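Notebook, back display room
Sunday, start 7:40 a.m.

Cleaning and checking the toilet row today. Same order as last month, left to right, so the sheets can be compared. I'm writing it up as I go and will copy the numbers to the shared sheet tonight. Shabani Nzioka has the front room and the basins, separate entry.

Stock for the day: bowl cleaner, neutral cleaner for the outside of everything, blue cloths for lids and tanks, gray cloths for floors only. The gray ones had got mixed in with the blue ones in the drawer again. Sorted them before starting and put a label on the drawer. Neutral cleaner is the Ninico concentrate at 18 ml to 1000 ml of water. The old card on the shelf says double that, and it leaves a film on the shiny lids that takes two extra passes to get off. I've thrown the card away and written the new mix on tape on the bottle.

Names I'm using in this entry, going from the left: the egg, the two-piece, the tankless, the end one.

7:55. Read over the last entry before touching anything. Open items from it:
- streaks on the lid of the egg
- lid on the two-piece drops instead of closing slow
- sprayer holder by the tankless, check that it's tight on the wall
- floor behind the row, not done last time 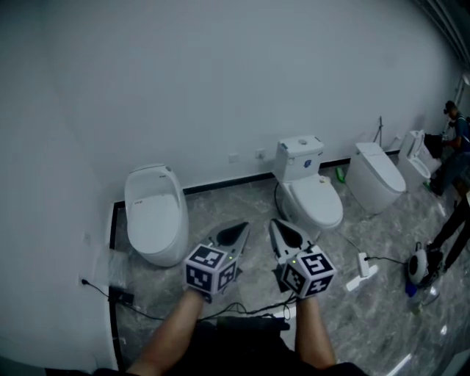 8:10. Egg first. With smart toilets the rule is still power off before any wet cloth goes near the seat. Pulled the plug at the wall, waited three minutes, then lid, seat, rim, outside, in that order. Lid cleaned with a damp cloth and then a dry one right behind it. The streaks came off on the second pass. I think they were film from the strong mix and not scratches, which is what I wrote last month. Please correct that on the sheet.

The nozzle on this one I only wiped on the outside. The Fleltitz booklet says a soft brush and plain water, and we don't have a soft brush. Added to the order list.

8:35. Two-piece. More work than the others for its size because of the ledge where the tank sits on the bowl. Dust packs in there and a cloth only pushes it along. Used a dry paintbrush to get it out and then a damp cloth wrapped around a plastic scraper. Much better than what I was doing before, and I'd use it for any tank model from now on.

Kept the cloth almost dry around the logo label on the tank. The last label we had on a tank like this lifted at the corners after a few months of wet wiping, and we never got a replacement that sat straight.

Lid: tested the drop. It falls freely for the last third of the travel. Took the seat off, cleaned the hinge posts, put it back, and tested again. A little slower, still not right. The left damper feels weak when I turn it with my fingers, the right one has good resistance. Ordered a pair from Plellmont, part listed as fitting this seat shape. Don't fit only one, they wear unevenly and the lid twists.

Checked the supply hose by hand along its length for stiffness and felt the nuts at both ends. No play. I did not tighten anything. Past entries show someone nipping up that nut every visit and that is how the last washer got crushed.

9:20. Tankless. Easiest of the row to wipe down, smooth body, nothing to catch the cloth. The join between the base and the floor is the only slow part. Went along it with a cotton swab and neutral cleaner.

Sprayer holder: gave it a firm pull in each direction. Slight movement side to side, none outward. The screw cap was hiding a screw that had backed out half a turn. Tightened by hand with the short driver. Cleaned the chrome with a damp blue cloth and buffed it dry. No powder cleaner on chrome, the scratches from it on the old holder are still in the scrap box if anybody wants to see what it does.

9:50. End one. Did this one with the lid up first, then closed it and did the top. Going the other way I always drip on the clean lid. Inside of the rim had a dull band that felt rough to the fingertip through the glove. Left bowl cleaner on it for 11 minutes, brushed, wiped. Smooth now for most of the way round, one short patch near the back still rough. Second treatment next month before we try anything stronger.
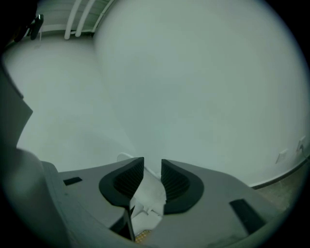
10:25. Floor. The gray marble pattern hides splashes very well when you stand over it. Get down low by the black baseboard and look across toward the door and every drip shows. I mopped with clean water only, two changes of bucket, and then dried along the baseboard by hand. The strip holds a line of water against the tile if you leave it and it dries to a white mark.

Behind the row is too narrow for the mop head. I used a gray cloth folded over a long ruler, which is slow but gets all the way in. Came out very dirty, so this probably hasn't been done since the units were set. Suggest we do it every visit. It took me roughly half an hour today and should be a lot less once it's on the routine.

11:05. Power back on at the wall for the egg and then the other smart one. Waited for each to finish its start-up before going to the next. Ran the seat heat on both to check they respond. Left both on the low setting.

Parts and supplies to order:
- lid dampers, pair, Plellmont (done)
- soft nozzle brush, two
- cotton swabs
- neutral cleaner, we are on the last bottle of concentrate
- short driver, a second one, so the front room has its own

Open items for next time:
- fit dampers on the two-piece
- second bowl treatment on the end one, patch near the back
- recheck the holder screw. If it has backed out again, change the wall plug
- ask Ndung'u for the booklet for the tankless. We only have the quick card, and it doesn't say how to drain it if the unit has to be moved

Time on the row including floor: a bit under three and a half hours. Shabani was still on the basins when I finished, so I took the used cloths from both rooms, gray in one bag and blue in the other, and put them by the washer.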